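Speaker notes: Budgeting for a two-arm paper handling cell
Planning session, equipment track, 2:30 p.m. slot
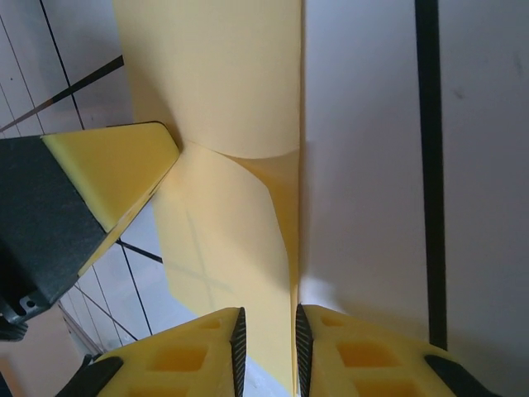
Slide 1. Opening
Introduce self: Carter Carrier, equipment planning, Dirkivley. Say up front that the talk is on cost lines and timing. Questions on motion planning go to Edit Dobos at the break.

The job on the title slide is a paper fold. One gripper holds the lower edge of the sheet between its pads and a second one comes in to the fold from the side. Leave it up while people sit down. Point out two items only, the yellow fingers and the black serrated pads, and say both come back on slide 4.

Slide 2. What was requested and what was approved
Original request from Isabelle Gauthier's group was one arm, one gripper, one bench. It went in with the February round. The request did not mention a second arm, spare fingers, or floor work.

The approved version has two arms. Paper does not hold a shape well when gripped at one edge, and a fixture that supports the free side has to be rebuilt for each sheet size. We priced the fixture route with Eltberg. By the third sheet size it had passed the cost of the second arm.

Read the approved lines aloud, slowly, people write these down:
Two arms with controllers
Two grippers
Wrist cameras, one per gripper
Bench and frame
Safety review
Integration labor
Consumables, first year
Contingency

Do not give the total. Lorne Arsenault has asked that supplier pricing stay off the slides while the second quote is open.

Slide 3. Integration labor
This is the line that was wrong in the first draft. The draft carried 200 hours. Actual booking at close was 282. Show the bar, then break down the difference.

Largest part was calibration between the two arms. Each arm was in tolerance when measured separately. The shared work area was not, and it had to be remeasured after the bench was moved. Next was cabling: the wrist camera leads were too short for the left arm at full reach and were replaced. The remainder was paperwork for the safety review, which had been assumed to be inside the supplier's scope. It was not in the Poirier contract and we should have read the contract.

Recommendation for anyone with a two-arm request: price the single-arm integration, then add calibration of the shared area as a separate line with its own hours. Do not double the single-arm figure. Doubling overstates cabling and understates calibration, and a reviewer can't tell which part is soft.

(If short on time, skip the cabling paragraph.)

Slide 4. Fingers and pads
Fingers are plastic and are treated as consumables here. Pads also. The capital request should cover the gripper body and the first set of fingers. Everything after that goes to operating.

Pads wear faster than fingers. On our stock, a worn pad shows up first as sheet rotation during the pinch, and operators tend to correct for it by raising grip force. Higher force marks the paper. Budget on a fixed change interval and don't wait for a fault report. We change pads every six weeks. That number is for our paper and our shift pattern. Someone always copies it into their own request, so repeat this.

Hold one bag of spares per cell and one for the stockroom. Zachary Lemieux keeps the part list and the bin numbers. Lead time from Pidholm was five weeks on the last order, and the order before that was shorter.

Likely question: can we print our own fingers? Yes, the shop has done it. Charge the printer time and the material to the cell. If it's absorbed by the shop, the second-year budget comes out low and gets cut to match.

Slide 5. Floor and wall
Show the bench plan. Mention clearance at the back. Two arms reaching toward each other need less width than two arms side by side, but more depth, and depth is what we didn't have. The cell was turned 90 degrees late in the layout. Cost was small. Delay was nearly two weeks, most of it waiting for the electrician.

Lighting: specify diffuse. Wrist cameras working close to pale paper lose the edge under a hard overhead lamp. Put the lamps in the bench line. They were in no line at all in our request and came out of contingency.

Slide 6. Buy, lease, or wait
Table has three columns. Read across, not down.

Buy: correct if the cell will run for more than two budget years and the sheet range is known.
Lease: correct if the sheet range is still moving. Check that the lease permits custom fingers. The first lease offer we saw did not, and Lorne sent it back.
Wait: has a cost. Put the manual hours in the table so that the column isn't blank.

We bought. With the information we had in February I would make the same choice. With a third sheet size confirmed late, as happened, the lease would have been close.

Slide 7. Schedule
Order of commitments, as run:
Bench and frame
Power and lighting
First arm
Second arm
Shared calibration
Safety review
Acceptance

Order I would use now: safety review starts with the bench drawing and is closed after shared calibration. Everything else stays in place. Starting it late left a finished cell standing with the power locked off.

Acceptance test needs to be written before the purchase order. Ours called for repeated folds at one sheet size — the supplier passed it and the other sizes were then our problem. State every size in the test. State the paper weight too.

Slide 8. Requests for the next round
Ask that each group send the following to Isabelle before the draft goes in: sheet sizes and weights, expected shifts, who changes the pads, and the bench location with depth marked. Template is in the planning folder under Dirkivley cell. The old template is still in there and has no consumables line. Use the newer one.

Leave slide 8 up for questions. Spare slides 9 and 10 are the lease comparison and the calibration log, for Edit if needed.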